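08/01/2020

Slept badly, then got up and made a list, which is what I do when I want to feel I have slept well. Thirty-one items. Number one was "buy more paper for lists."

Halima rang before ten to say that she and Olumide are coming on Saturday after all, and bringing Delia Pop, who has stopped eating bread. I said how lovely. Then I went and looked in the cupboard at six kinds of bread product and a tin of peaches.

The new kitchen things are still not put away, unless you count being spread over the counter as away, and by this evening I did. I got the lot from the Vindby sale after the old Grenard pot finally lost its handle into the soup. Kyrylo says I was robbed. Kyrylo cooks everything he owns in one frying pan and has no standing. 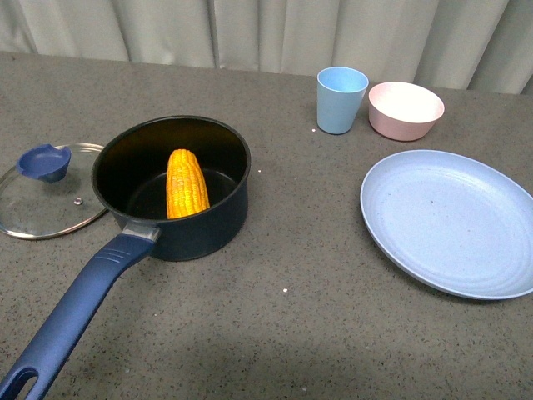

Supper was meant to be a proper one. I had told Modupe on the phone that I was turning over a new leaf, with vegetables, and by six o'clock the leaf had come down to corn. One ear, in the navy saucepan, leaning there like a man waiting for a bus. It's a good pan, I think, though the blue knob on the lid is shaped like a little scoop and I keep wanting to measure rice with it. The big pale blue plate had been got out in a hopeful moment and looked enormous. I ate standing up, reading the gas bill.

Paid the gas bill. 458, and for that I would like to have been warm.

Dug out Mother's cookbook from 1961 afterwards to find something for Saturday without bread in it. She has written "NO" beside most of the fish. There is a lamb thing on page 655 that takes two days and a butcher who likes you – crossed that off. Probably chicken. Olumide will say he loves chicken in the voice he uses for hospitals.

Did four things off the list, one of them twice. Must ring Halima back about what time, and whether Delia Pop eats peaches.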